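Consejos para grabar demostraciones en la cocina (y para no creerse todo lo que prometen)
2018-05-21
Por Delwyn Bolger

Me piden a menudo trucos para recoger ejemplos caseros con los que entrenar un brazo robótico. El entusiasmo general me parece excesivo. Se dice que basta con repetir la misma tarea muchas veces y que el sistema ya se las arreglará con lo demás. Yo he visto modelos que agarraban una taza sin fallos y se perdían en cuanto alguien la movía un palmo.

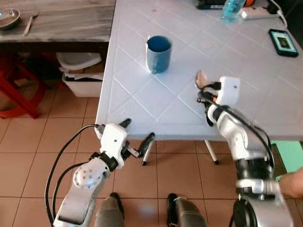
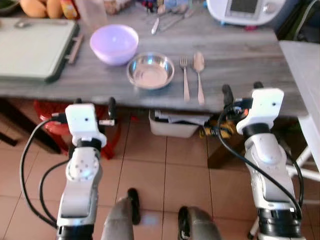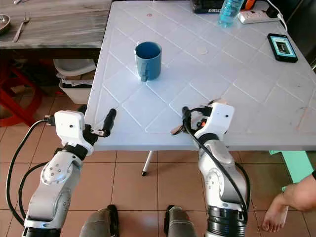
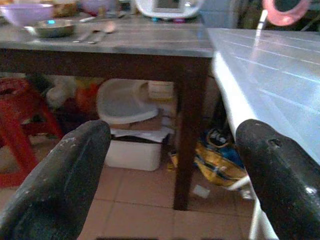
Grabación de ejemplos con vajilla y cubiertos corrientes. La taza azul sale en la primera y la tercera; los cuencos, la mesa gris y los cubiertos, en la segunda.

Empiece por la mesa. Un tablero con relieve puede confundir a un sistema que ha aprendido con superficies lisas, y por eso mismo conviene usarlo en parte de las sesiones. Si tiene dos mesas distintas, use las dos. El folleto de Kerslake asegura que su programa «generaliza a cualquier superficie». Lo probé en octubre con un hule de cuadros y todavía espero.

El metal pulido da guerra. Un cuenco de acero devuelve la luz de la ventana y el borde se pierde en la imagen. Baje la persiana a medias o cambie el cuenco de sitio entre tomas, pero no lo retire: en las cocinas de verdad hay acero. Con los tenedores y las cucharas, deje un dedo de separación en unas tomas y júntelos en otras.

Gire la taza. Parece una tontería, pero casi todo el mundo deja el asa siempre hacia el mismo lado. Yo la cambio cada cinco tomas y muevo la taza cada dos.

¿Ordenar o no ordenar? Tymofii Karpenko defiende la mesa despejada. Huia McKinnon deja encima lo que haya – botellas, teléfono, regletas – y me convence más, aunque sus primeros resultados fueran peores. El agua, eso sí, bien tapada y lejos de la regleta.

Compruebe los cables antes de cada tanda. Un cable que roza el canto de la mesa puede tirar del brazo y estropear el movimiento, y luego ese tirón queda en los datos como si fuera parte de la tarea. Mantenga las manos apartadas cuando los brazos se muevan y tenga la parada al alcance.

Borre poco y anote mucho. Las tomas fallidas sirven si están marcadas como tales; mezcladas con las buenas, hacen daño. Ocho tomas bien anotadas me han resultado más útiles que una tarde entera sin etiquetas.

En cuanto a los paquetes de ejemplos ya grabados, como el de Gandura, pida ver las tomas antes de pagar. A mí me enseñaron dos, muy bonitas, y las dos con la misma taza.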